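Trelside utility room, May
Towel wash, second load

Same detergent as the first load (Zuno liquid, half a cap). Programme: cotton 40, spin 1,000. Ho-yin Lo wants the spin kept at 1,000 for all towel loads so the drying times can be compared. The first load went at 600 by mistake and its line in the table is struck through.

Dry weight of the pink-beige towel: 205 g on the kitchen scale, tared with the tray. Scale drifts by 2 g if the tray is not centred. Re-zero each time.

Gasket to be wiped round before every load, including the fold at the bottom. Lint from the Urquijo bath mats collects there and ends up on the next wash. Drum turned by hand one full turn and checked against the paddles for coins and hair grips.

Door open fully, basket under the opening:

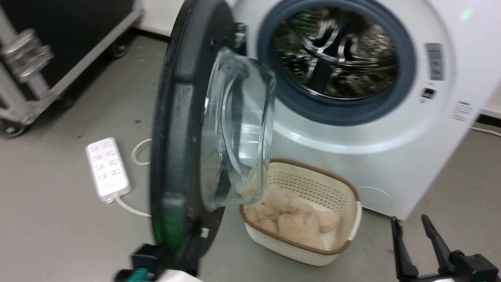 Still to do
Filter behind the round cover at lower right: drain into the shallow tray, rinse, refit. Last entry for this in the Hivomton log is illegible.
Move the power strip off the floor to the wall hook before the filter is opened.
Ask Ho-yin which rack the towels go on.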